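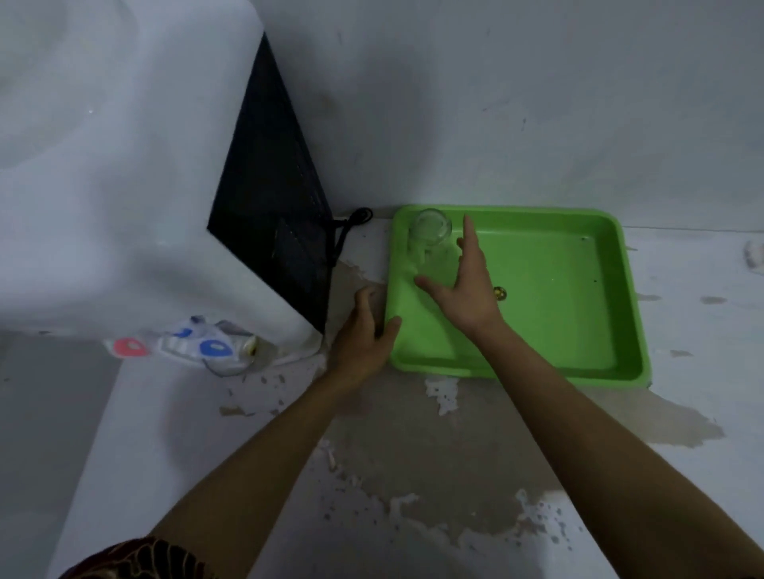

Robot club has reached the stage where we spend most of the session doing chores. Slowly. I joined thinking I'd be soldering things, and instead I've become quite an expert on how people handle drinking glasses.

The idea (Sigita Priedītis came up with it, so blame her) is that our arm, Skondel, should learn to tidy up round a water dispenser. Glass off the ledge, glass into the green tray, done. Easy! Except that first somebody has to do it by hand, over and over, while we record it from head height, and then the rest of us go through the clips and label every grab and every let go. We've got 123 clips so far and I've labelled 16 of them, which took me a whole evening and most of a packet of biscuits.

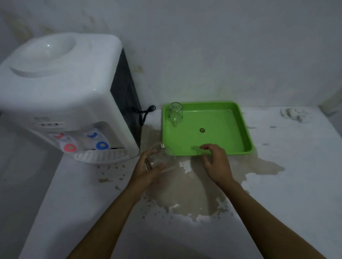

Clear glass is horrible, by the way. Our software, which we call Tullar for reasons lost to time, is perfectly happy with a bright green tray and will find it every single go. Ask it where the glass is and it sulks. Put a glass in front of white plastic and I struggle myself – I had to play one clip back four times before I'd mark where the rim was. Then there's the question of which way up it is, and puddles, which Tullar likes to label as glasses too.

Tõnu Ots reckons we need to look at the hands instead, as fingers start to curl before they touch anything.
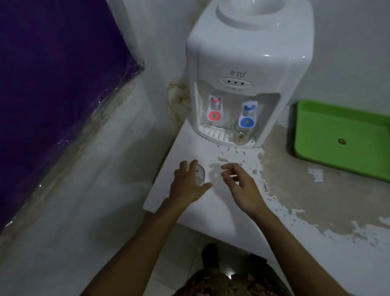
He's written a bit of code that guesses the moment of the grip from the finger shape, and it did better than mine, which was annoying. I'm going to try mixing the two before the Nemcombe meet in July. If we can get 100 clips labelled by then I'll be very happy, and I've promised to do my share this time. Off to buy more biscuits.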